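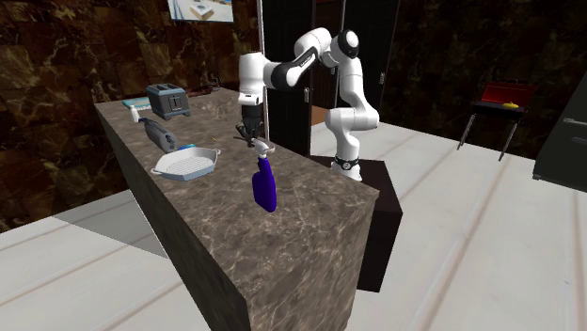

Blue spray bottle, brown marble.

September 13, 2023

Day 11 without a kitchen sink and I have started washing lettuce in the bathtub. I said I wouldn't be that person. I am completely that person.

The man from Doltine called at lunch to say the new faucet is on a truck somewhere between here and Pistbridge, and would I mind if they came in the afternoon instead of the morning? I said fine, because what else do you say, and then I sat by the window until dinner like a dog waiting for the mail. No truck. I got a text at six with a smiley face in it and the word "tomorrow."

On the bright side, I finally made the plum cake! My grandmother's card says "a slow oven" and nothing else, so I went with 325 and hoped. It took forever and the middle sank, but oh my goodness, the smell. I ate two pieces standing up and then a third sitting down (so that one counts). The plums were from the Rastogi market, the little sour ones, and I paid too much for them and I'd do it again.

Then I had flour on everything, with no sink to rinse a rag in, and I spent half an hour carrying a bucket up and down the hall. My knees are 13 years older than they were this morning.
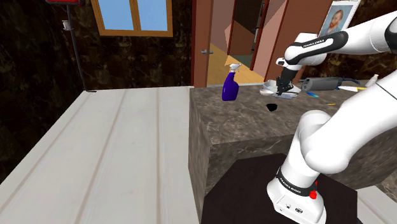
Spray bottle again, brown and gray countertop.

I keep going back and forth on marble. My sister has it and loves it and also yells at anyone who walks past it with a lemon. The woman at the showroom in March told me to think of the stains as memories, and I nearly laughed out loud – I have plenty of memories, I'd like a clean counter. But then I see that brown with the gray running through it and I go all soft again. The sample I liked was 297 dollars more than the plain one. I put it back on the shelf, walked to the car, and went back in to look at it one more time. Still haven't decided.

Walked down to the river after supper to get out of the dust. The geese were back on the Zosilska side, making a terrible racket, and a kid on a scooter was yelling right back at them. It was nearly cool enough for a sweater. I didn't bring one, of course.

Got 21 pages into my library book and fell asleep with the lamp on, woke up at ten, and now I'm wide awake writing this and thinking about cake. Need to remember: call the electrician back, buy dish soap, return the blue casserole before she asks for it again.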